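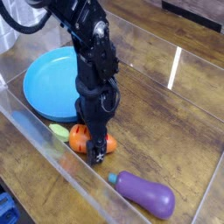 Pinza sobre la zanahoria de juguete, con el plato azul detrás.

¿Puede ya un brazo de sobremesa recoger una cocina?
Publicado por Gearóid Tierney el 23 de febrero de 2021

Tengo un presupuesto de 3,000 euros y una cocina de oficina en Brarnwood. La tarea: guardar verdura y dejar los platos en la pila. ¿Es viable hoy o conviene esperar? 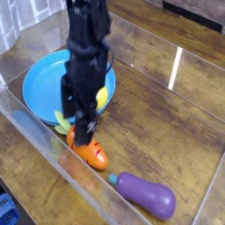

Hsiu-ying Shek

Depende de la variedad de objetos. Con piezas rígidas, posición acotada y luz constante, coger y depositar es viable. En una cocina real fallan tres cosas: oclusión (la propia pinza tapa el objeto a la cámara), contacto con objetos vecinos y piezas deformables. En mis ensayos con Posex hice 200 intentos con hortalizas de plástico y 56 acabaron en agarre fallido.
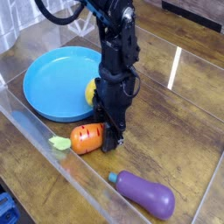
Con verdura de verdad no tengo datos. El peso varía de una pieza a otra y la superficie mojada cambia el rozamiento, así que no extrapolaría mi tasa. Para los platos haría falta otra pinza: el borde bajo deja poco margen a los dedos.

Andor Oláh

Yo esperaría. En el taller de Girnska automatizamos el vaciado de bandejas y funciona, pero son siempre las mismas bandejas.

King-fai Kan

De acuerdo con Shek en lo de la oclusión. Mide primero el ciclo completo, incluidos los reintentos. Una segunda cámara lateral ayuda bastante.
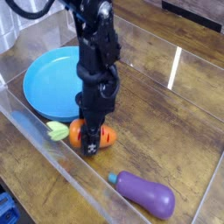

Dedos a ambos lados de la zanahoria; la berenjena queda aparte.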